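Drap-housse Pistero pour collectivités et résidences

Gamme Literie – Collection Busness

Référence catalogue mise à jour : avril 2020

Présentation

Le drap-housse Pistero est destiné aux établissements d'hébergement, résidences de tourisme, internats et maisons d'accueil dont le linge est soumis à des lavages fréquents. Il est confectionné en percale de coton et de polyester, à fils peignés, et ceinturé d'un élastique sur la totalité du pourtour. Ses quatre angles sont montés à couture double. La maison Cavalcanti en assure la confection et le contrôle avant expédition.

Le modèle est proposé en grand bonnet, pour les matelas d'une épaisseur maximale de 22 cm. Une version à bonnet profond peut être fabriquée sur demande, sous réserve d'une quantité minimale précisée au devis. Les surmatelas doivent être pris en compte dans la mesure de l'épaisseur communiquée à la commande.

Dimensions disponibles

90 x 190 cm
90 x 200 cm
140 x 190 cm
160 x 200 cm
180 x 200 cm

Les dimensions s'entendent pour le matelas et non pour le drap posé à plat. Une tolérance de 2 % est admise à la coupe.

Coloris

Gris, blanc, écru, vert sauge. Le gris et le blanc sont tenus en stock permanent à l'entrepôt de Findthorpe. Les autres coloris sont teints par lots ; de légères variations de nuance peuvent apparaître d'un lot à l'autre, et il est recommandé aux établissements de grouper leurs commandes par étage ou par bâtiment.

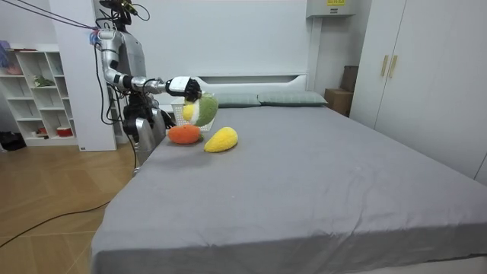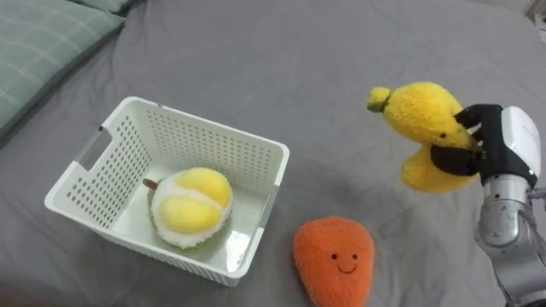
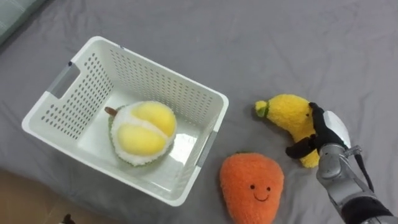
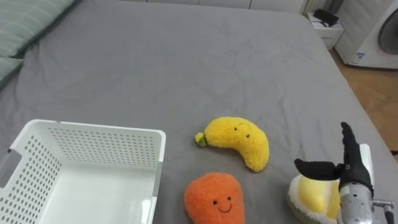 Coloris gris

Entretien et blanchissage

Le drap-housse est lavable en machine jusqu'à 60 °C. Un premier lavage à 40 °C est conseillé avant la mise en service, séparément des articles blancs. Les agents de blanchiment chlorés sont proscrits sur tous les coloris, à l'exception du blanc. Le retrait constaté en laboratoire interne après cinq cycles demeure inférieur à 2 % dans les deux sens du tissu.

Le séchage en tambour est admis à température modérée. Une chaleur excessive altère l'élasticité de la ceinture et réduit sensiblement la durée de vie de l'article. Le passage en calandre est possible à condition que les angles soient engagés à plat. Dans les établissements ne disposant pas de calandre, le drap peut être posé dès la sortie du séchoir.

Il appartient à chaque établissement de vérifier la compatibilité de ses produits lessiviels avec les indications portées sur l'étiquette cousue. Cette étiquette, placée dans l'angle inférieur droit, mentionne la taille, la composition et le numéro de lot. Un liseré de couleur propre à chaque dimension facilite le tri en lingerie.

Articles coordonnés

Taie d'oreiller Pistero, 50 x 70 cm ou 65 x 65 cm
Drap plat Pistero, ourlet de 5 cm
Housse de couette Busness, fermeture par rabat
Protège-matelas imperméable Busness, à bonnets

Les articles coordonnés sont vendus séparément. Les taies existent en uni et en motif à carreaux dans certains coloris ; la disponibilité est confirmée par le service commercial lors de l'établissement du devis.

Conditionnement et livraison

Les draps sont pliés et livrés par cartons de 14 pièces, sans emballage individuel. Le délai moyen de livraison est d'environ 21 jours ouvrés à compter de l'acceptation du devis pour les coloris teints par lots. Les articles tenus en stock sont expédiés dès validation de la commande.

Toute commande destinée à plusieurs sites doit être accompagnée d'un tableau de répartition indiquant, pour chaque adresse, les quantités, les dimensions et les horaires de réception. Les livraisons en étage font l'objet d'une tarification distincte. L'entrepôt est fermé pour inventaire durant la seconde quinzaine de décembre ; aucun enlèvement n'y est assuré pendant cette période.

Garantie et réclamations

Les coutures et l'élastique sont garantis 2 ans dans les conditions normales d'utilisation en collectivité. La garantie ne couvre ni les accrocs, ni les décolorations dues à un produit inadapté, ni les déformations résultant de la pose sur un matelas d'épaisseur supérieure à celle indiquée. Les réclamations relatives à un défaut apparent sont adressées par écrit au service clientèle, accompagnées du numéro de lot et du bon de livraison. Les articles déjà lavés ou marqués au nom de l'établissement ne sont ni repris ni échangés.

Tarifs dégressifs et échantillons de tissu sur demande auprès du service commercial Cavalcanti, Findthorpe.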